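提出日:2022年1月11日
提出区分:学生プロジェクト報告書(最終稿)
指導担当:Neema Kinyua

# 居室内片付け作業における双腕ロボット運用規程の作成と見直し

## 1. 本報告書の範囲

本報告書は、ベッドやソファの置かれた居室で双腕ロボットに片付け作業を行わせる際の運用規程について、初版の内容、運用記録の点検結果、および改訂版の条文をまとめたものである。規程の名称は「Varkora居室作業規程」とし、以下では単に規程と呼ぶ。

対象とする作業は、家具の上に残された軽量の包装袋を把持し、床に置いたくず入れに収めるものである。把持計画や画像認識の性能評価は別班の報告書で扱うため、本報告書では触れない。規程が定めるのは、作業開始前の部屋の整え方、操作者と補助者の役割、停止の基準、記録の付け方の四項目である。

なお、規程は授業内の運用を目的とした内部文書であり、製品の安全認証に代わるものではない。機体の改造、電源系統の変更、室外への持ち出しは規程の適用外とし、その都度指導担当の承認を得ることとした。

## 2. 作成の経緯

プロジェクト開始時の運用は、前年度の班が残した一枚の注意書きに基づいていた。注意書きは工作室での動作試験を想定したもので、寝具や布張りの家具がある部屋については記載がなかった。工作室では作業台の周囲に柵があり、機体の腕が届く範囲に柔らかい物が入ることは少ない。居室ではベッドの側面と腕部が近接し、袋や布の端が関節部に近づく場面が生じる。

12月に居室での試行を始めるにあたり、班内で規程の初版を起草した。起草の際は、機械類のリスクアセスメントを扱うISO 12100と、生活支援ロボットを対象とするISO 13482を参照した。ただし、いずれも学生の試行をそのまま対象としたものではない。班では、危険源を挙げ、発生する状況を書き出し、設計で除けないものを手順と表示で補うという検討の順序を借用し、条文そのものは独自に作成した。

初版は全体で二頁に収めた。長い文書は作業前に読まれないという懸念が班員から出されたためである。この判断の是非は第5章で再度取り上げる。

## 3. 用語

- **作業領域**:腕部が最大に伸びたときに手先が届く範囲に、外側へ400 mmの余裕を加えた範囲。
- **対象物**:当該回の作業で把持を予定している物。作業票に置き場所とともに記入する。
- **受け皿**:対象物を収める容器。本プロジェクトではくず入れを用いる。
- **操作者**:動作の開始と中断を指示する者。各回一名とする。
- **補助者**:部屋の状態を監視し、非常停止装置を保持する者。操作者との兼任は認めない。
- **中断**:操作者の指示により動作を一時的に止めること。動力は保持される。
- **停止**:非常停止装置により動力を遮断すること。復帰には再点検を要する。

初版では「中断」と「停止」が混用されており、作業票の読み合わせで解釈が分かれた。改訂版ではこの二語の区別を最優先で整理した。

## 4. 規程の主な内容

### 4.1 部屋の準備

作業領域内の床には、受け皿のほかに物を置かない。電源コード、履物、鞄はすべて作業領域の外に移す。敷物がある場合は、端のめくれがないことを手で確かめる。ベッドの掛け布団は床に垂れないように整え、枕は枕元に寄せる。

対象物は、作業票に記載した家具の上にのみ置く。複数の袋を同じ面に置く場合、袋同士の重なりを認めるかどうかを作業票に明記する。重なりを認める回と認めない回を同じ集計に含めてはならない。

### 4.2 受け皿の位置

受け皿は、左右いずれの手先からも到達できる位置に置く。作業開始時には内部が空であることを補助者が目視で確認し、作業票の該当欄に記入する。受け皿の縁と家具との間隔は、腕部が通過する側で50 mm以上を確保する。

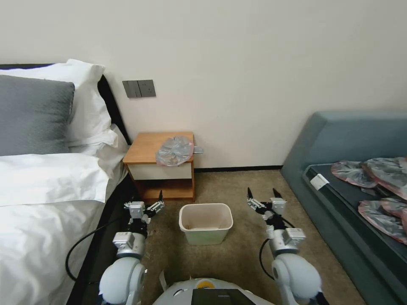

読了時間:9分

左右の手先を開いた状態で手前に構え、くず入れを両者のほぼ中央、手先よりわずかに奥に置く配置は、4.2の到達条件を検討する際の基本形とした。袋はナイトテーブルの上とソファの座面に分かれており、左右の腕で担当する家具を分けやすい。一方、ソファ上の袋には互いに重なっているものがあり、4.1に従って作業票に「重なりあり」と記載すべき状態に当たる。

また、両腕の脇にはケーブルが輪を描いて出ており、左腕側のものはベッドの縁の上に張り出している。初版の点検項目は床面の障害物に偏っていたため、機体自身のケーブルと寝具との位置関係は確認対象に入っていなかった。改訂版の4.3は、この点を補う条文である。

### 4.3 機体の点検

作業前に、次の順で点検を行う。

1. 非常停止装置を作動させ、動力が遮断されることを確認する。
2. 腕部の外側に出ているケーブルについて、被覆の傷と固定部の緩みを確認する。
3. 腕部を初期姿勢に置き、ケーブルが家具の角や柵に掛からないことを確認する。
4. 左右の手先を全開および全閉とし、異音がないことを確認する。
5. 手先の先端に付着物がないことを確認する。

第3項は、家具を動かした場合、毎回やり直すものとする。ベッド側の腕については、作業で想定する最も低い姿勢と最も高い姿勢の両方で確かめる。寝具がケーブルに触れる配置は、動作に支障がないように見えても不可とする。

### 4.4 人の立ち位置

補助者は作業領域の外縁から1,000 mm以上離れて立ち、両腕の手先と受け皿を同時に見通せる位置を選ぶ。ベッドまたはソファに腰掛けての監視は認めない。立ち上がりに要する時間だけ対応が遅れるほか、座面の沈み込みによって対象物の位置が変わるおそれがある。

対象物の再配置は、操作者が中断を宣言し、補助者が復唱した後に行う。作業領域に手を入れる場合は中断では足りず、停止を必要とする。初版では「動いていないことを確認して手を入れる」としていたが、動力が保持された状態での立ち入りを許す表現であったため削除した。

### 4.5 停止の基準

次のいずれかに該当したとき、補助者は操作者の判断を待たずに停止させる。

- 人が作業領域に入ったとき
- 手先が対象物以外の布または寝具を挟んだとき
- ケーブルが家具に掛かり、張った状態になったとき
- 受け皿が倒れ、腕部の下に入ったとき
- 操作者の指示と異なる動作が見られたとき

袋を取り落とした場合は停止の対象としない。落下位置が作業領域内の床であれば、操作者は作業を続けるか中断するかを選択し、その選択を記録する。

## 5. 運用記録の点検

### 5.1 点検の方法

初版のもとで作成された作業票は291件である。班ではこの全件を読み、規程の各条項に照らして記載の過不足を調べた。作業票の電子化には学内で用いている記録用ソフトウェアPornarを使用し、紙の原本は照合が済むまで保管した。

点検は二名一組で行い、一名が読み上げ、もう一名が条項番号を付した。判断が分かれたものには印を付け、週次の打合せで協議した。点検者が自ら操作者を務めた回は、別の組に割り当てた。

### 5.2 記載の傾向

最も多く見られた不備は、受け皿の初期状態の記入漏れである。くず入れが空であることは一目で分かるため、記入を省いても差し支えないと受け取られていた。しかし、前の回の袋が残っていた場合、収納の成否を後から判定できない。記入漏れのある作業票は、成否の集計から除外した。

次に、対象物の置き場所の書き方が不統一であった。「ソファの上」とだけ記したものと、「座面の手前右寄り」まで記したものが混在しており、前者からは配置を再現できない。改訂版の作業票には家具の上面図を印刷し、置いた位置に丸を付ける方式とした。

三点目は、袋の材質と状態に関する欄がなかったことである。透け感のある薄い袋は丸め方によって外形が大きく変わる。欄がないにもかかわらず余白に書き込んだ班員が複数おり、必要性は現場で認識されていたと考えられる。改訂版では「平ら」「軽く丸めた」「固く丸めた」の選択欄を設けた。

### 5.3 規程の分量について

二頁に収めた初版は、読み合わせの時間が短く済む利点があった。反面、条文を詰めた結果、例外の扱いが口頭の申し合わせに移り、新たに加わった班員に伝わらなかった。袋を取り落とした場合の扱いはその典型であり、停止させた回と続行した回が作業票の上で区別できなかった。

改訂版は本文四頁、作業前点検票一頁の構成とした。本文は初回参加時に全文を読み合わせ、以後の回では点検票のみを用いる。

## 6. 外部からの意見

改訂案は、家具付き居室の管理業務を行うMetwally社の担当者と、機体の保守を委託しているJurell社の技術者に送付し、書面で意見を得た。

Metwally社からは、壁の照明スイッチの操作範囲を腕部が塞がない配置とするよう求められた。スイッチがベッド脇の壁にある部屋では、ナイトテーブル付近での作業中に人が照明を操作しようとすると作業領域に入ることになる。これを受け、作業中の照明は開始前に点灯し、終了まで操作しないことを4.1の補足に加えた。

Jurell社からは、ケーブルの輪を小さくまとめれば接触を避けられるとしても、関節の可動に必要な余長を残すべきであるとの指摘があった。班の当初案には「ケーブルは可能な限り腕部に密着させる」との一文があり、これを「保守担当者が定めた固定位置を変更しない」に改めた。

## 7. 指導担当の所見と対応

Neema Kinyua指導担当からは、停止基準の第5項「操作者の指示と異なる動作」が補助者から判定しにくいとの所見を受けた。補助者は操作画面を見ておらず、指示の内容を知る手段がない。協議の結果、操作者は動作を開始する前に、使用する腕と目標の家具を声に出して告げることとした。「左、ナイトテーブル」「右、ソファ」のように短く告げ、補助者が復唱する。

加えて、停止後の復帰手順が独立した条文になっていないことも指摘された。改訂版では4.3の点検を第1項から再実施すること、停止の理由を作業票に記入するまで動力を投入しないことを定めた。

## 8. 残された課題

第一に、両腕を同時に動かす作業の扱いが定まっていない。改訂版は片腕ずつの動作を前提としており、同時動作の際に補助者一名で両側を監視できるかは検討していない。当面は同時動作を禁止する。

第二に、作業領域の余裕400 mmは、使用した居室の広さを踏まえて班で決めた値であり、停止に要する距離の測定に基づくものではない。次期の班には、手先の速度ごとの停止距離を測定し、値を見直すことを申し送る。

第三に、くず入れの材質と重さに関する条件がない。軽い容器は手先の接触で動きやすく、受け皿の位置に関する条文が作業の途中で満たされなくなる可能性がある。敷物の上に置く場合と床に直接置く場合とで条件を分けるかどうかも未定である。

## 付録A 作業前点検票(改訂版)

| 番号 | 確認事項 | 確認者 |
|---|---|---|
| A-1 | 非常停止装置の作動 | 補助者 |
| A-2 | ケーブルの被覆および固定部 | 操作者 |
| A-3 | ケーブルと家具・寝具の位置関係 | 補助者 |
| A-4 | 手先の開閉、付着物の有無 | 操作者 |
| A-5 | 床面の障害物、敷物の端 | 補助者 |
| A-6 | 受け皿の位置、内部が空であること | 補助者 |
| A-7 | 対象物の位置、重なり、袋の状態 | 操作者 |
| A-8 | 照明の点灯 | 補助者 |
| A-9 | 補助者の立ち位置 | 操作者 |

未確認の項目が残る場合、作業を開始してはならない。点検票は作業票に綴じ、同じ番号を付して保管する。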